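Short fiction reading period

The spring reading period for Lirkik closed in April with over 80 stories. Panagiotis Stan has read all of them once, and 19 go to a second reading.

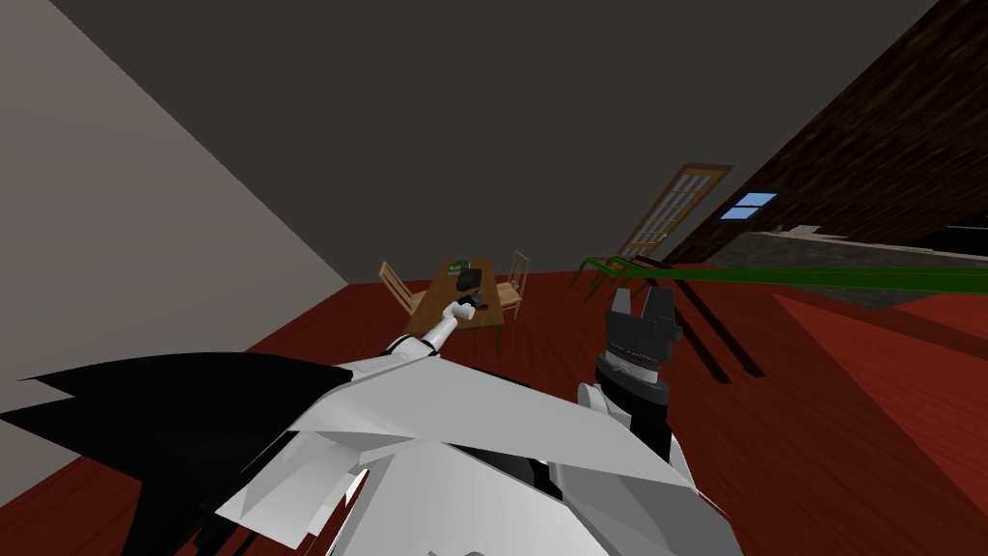 The limit stays at 2,000 words, title excluded. Stories set in one household should name the speaker by the second paragraph. 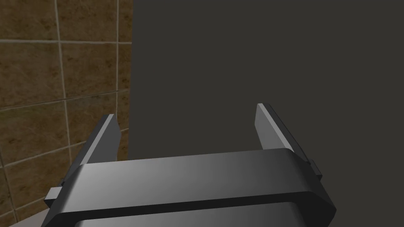
Can a story sent to Lendoven also be sent to us?
It can, if the cover note says so and you write to us when either side accepts it.

Line edits are returned as tracked changes, with one round per story.

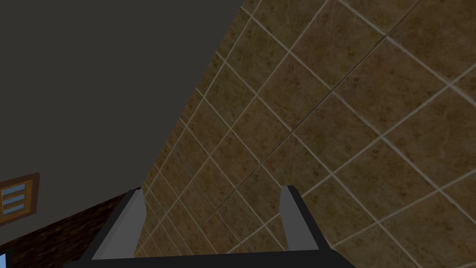
Gripper, fingers apart.

Final choices will be posted on Tue 6 June. The issue has space for four stories, set in a single column.
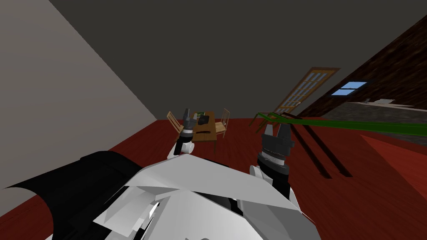
Proofs are sent as a single file. Mark changes to punctuation and spelling only; changes to plot or tense at that stage move the story to the next issue.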